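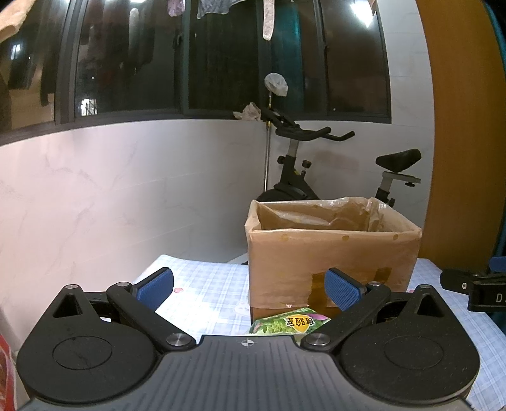 Demo night, quick notes before I forget it all

Posting this fast, I have an early start. So in March I finally got to one of the Treloar evenings. It's a loose thing, a few people who are into robot hands and home automation, and each time someone shows what they've been working on. Demo started at 7, I walked in at ten past. Classic. Parking was a nightmare and the bus would have been smarter.

The subject was hand-held grippers. You hold the thing, you squeeze, you pick stuff up, and the recording goes to train a robot arm later. No arm in the building that night, which a couple of people grumbled about. I didn't mind. I've seen plenty of arms wave at nothing.

Groceries, basically

The task was snacks and a cardboard box. Crinkly bags, and crinkly bags are horrible. They shift, they crease, they shine under the light and the camera gets a different bag every second. There was an orange one, a couple of green ones, a little red packet. Plaid tablecloth with strawberries on it, very much somebody's kitchen table and I liked that. Every lab demo I've been to uses wooden blocks.

Keith Bloxham ran it. He's been collecting for a project called Plosau and he had numbers. 993 recordings so far, and 185 of them thrown out. Mostly becuase people move too fast. He said slow down at the last inch and let the pads come in square. Then he said it again to me, personally, twice.

The pads are blue and textured and they open wide, wider than I'd have guessed from photos online. Two fingers only. You'd think you would miss the other three. You do, for the first few minutes.

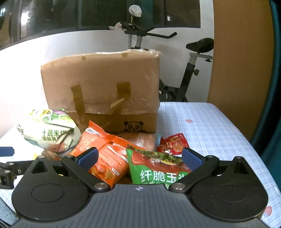
My turn

Okay so I was bad at it. First bag, pinched the corner, dropped it. Second one I got by the middle and it folded up over the finger and I couldn't see what I was doing. Keith just said "again" in a very flat voice. Got better. Once I quit thinking about my wrist it went fine, sort of like using kitchen tongs with mittens on.

Somebody asked about cost. Keith said his first one ran him over 200 in parts, before he ruined a set of pads, and the later ones came in cheaper. He'd tried a Jasix kit before that and hated the hinge. I have the Fendura one at home still in its box so I kept quiet.

We also got onto paper bags versus boxes. A bag mouth is a pain, the rim moves when you brush it, and the sides crease down on you. 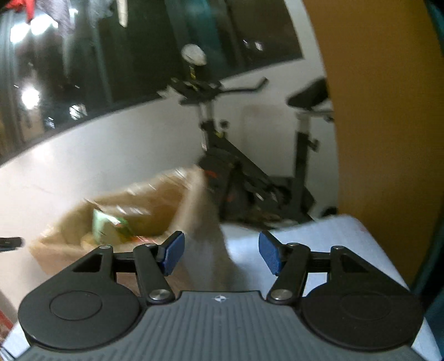 And then there's turning your body, which I hadn't thought about at all. Swing round quick and the whole recording smears. Fine for you, you know where the table is, but the footage is mush. Keith's advice was feet first, then arms. I wrote that on my hand.

Stuff I want to ask next time: how do they label a half-grab, do left handers get their own set, and does anyone fold laundry with these yet. Also whether the pads wear out, mine at home look thinner than his did.

Left at half past nine. Next one is at the same place I think, will post the time when I hear. Bring your own snacks, the demo ones are not for eating, I asked.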